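4.2 How reviewers talk about supporting actors

We were a little surprised, when we first sat down with the Ullmont collection, by how much of a movie review is spent on people who are hardly in the movie. The collection holds 1,132 newspaper and magazine reviews, and a good many of them save their kindest paragraph for somebody with four or five scenes. This section looks at the words used in those paragraphs, and at what happens to them once the actor in question has become well known. 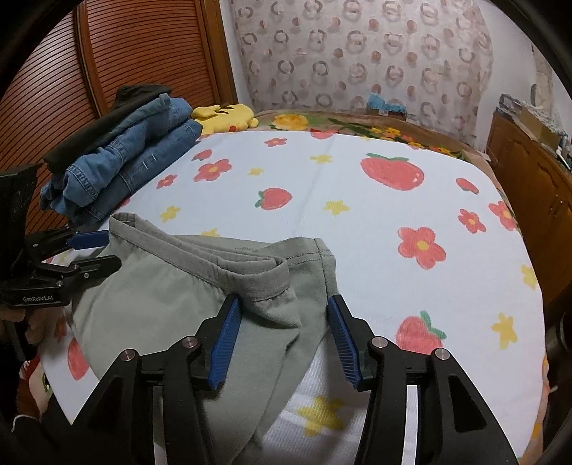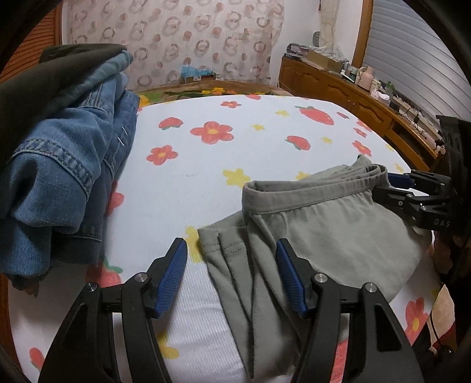
Figure 3. Grey-green pants on a bed with a printed white sheet, with the blue-padded jaws of a black gripper in the foreground of both views.

It helps to begin with the plainest kind of praise, the kind that simply says an actor was good and moves on. Reviewers writing for daily papers lean on it heavily, and it is easy to see why, given how little space they had and how late in the evening many of them were filing. A typical line names the actor, puts one adjective beside the name (solid, fine, dependable), and goes straight back to the plot. We marked these as short mentions. They tell us that the reviewer noticed the performance, which is worth something, but they tell us very little about what was noticed.

Longer mentions are another matter. In these the reviewer slows down and tries to say what the actor did: a pause before an answer, a way of sitting in a chair, a voice that drops when everyone expected it to rise. Across the collection we found 2,067 mentions of supporting performances, and 1,198 of them were long enough to contain at least one such detail. The details lean strongly toward voice and stillness. Movement comes up less often than we had guessed it would, and clothing and makeup hardly at all unless the movie was a period piece.

We should say a word here about the Juhl scale, which we borrowed for rating the warmth of each mention. It was built for theater notices, and it does carry some of the habits of the stage with it. A reviewer who calls an actor "generous" scores very high on Juhl, for instance, although in movie reviews the word often seems to mean that the actor stayed out of the star's way. We talked for a long time about whether to change the weights and in the end left them alone — partly so that our numbers could be set beside the earlier Illari study, and partly for the simple reason that every change we tried caused trouble somewhere else.

The most interesting pattern, to our minds, has to do with time. When a magazine such as Seltulier ran a second piece on a movie years after its release, the supporting actor who had since become famous was nearly always moved up to the opening paragraph. The praise grew as well. A performance that had been "sturdy" the first time around was now "towering," and small scenes were remembered as the heart of the movie. The leads, meanwhile, were often described in exactly the same terms as before, sometimes by the same writer.

We don't want to make fun of this. Anyone who has gone back to an old favorite knows how hard it is to watch a familiar face as though it were a new one, and a second look may well catch things that were missed under deadline. Still, it does mean that later pieces are a shaky guide to how a performance was first received, and we have kept them apart from the opening-week reviews in the tables that follow.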